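Print | E-mail

# Brundov Chores

A data card for anyone who has been promised a robot butler and would like to see the paperwork.

## What it is

Brundov Chores is a set of 1,190 recorded attempts by a robot arm at small jobs people do at home or on a packing bench without thinking: closing a drawer, wiping up a spill, moving a lamp. Bheki Baloyi ran the arm and Nomvula Mnguni did the labeling. Where the two of them disagreed about what counted as "done," Nomvula won, and the score went down.

## What is in the folder

- `attempts/` - one subfolder per try, with stills and joint positions
- `labels.csv` - task, result, and a free-text note
- `notes/` - setup sketches, plus Bheki's complaints about tape

Tasks are sorted into 7 groups. "Soft things" is the largest and the saddest. A towel has no idea what shape it is supposed to be, and neither did our software.

## How results are scored

Each attempt gets 90 seconds. A try is marked `done`, `partly`, or `no`. "Partly" covers a wide stretch of human experience, from a drawer left open a finger's width to a sock that reached the basket by way of the floor.

A person steps in only if something is about to break. Those tries are marked `no`, even when the person finished the job nicely.

## Can it do chores yet?

Some, slowly, if you put everything where it likes it. Hard objects on a clear table go fairly well. Anything that bends, hangs, or trails a cord is another matter. The Rerley kitchen tasks were the low point, and we have kept them in because leaving them out would be cheating.

Lamps got a group of their own after we noticed how much trouble a desk lamp can hold: a slick shade, a neck that gives when pushed, and a cord that wants to come along.

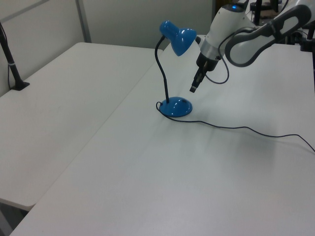 *Lamp group: gripper closed, beside the shade. Cord runs across the table behind the base.*

## Known problems

- Lighting is overhead and bright, so glossy objects carry white spots. Models trained on this set may grow fond of them.
- About 30 attempts have no note. Nomvula was on vacation in August.
- The Bustamante drawer sticks. It sticks for people too.

## Use

Free for research and teaching. Please cite it as "Brundov Chores, Tolladier." Send corrections to Nomvula and tape recommendations to Bheki.

Print | E-mail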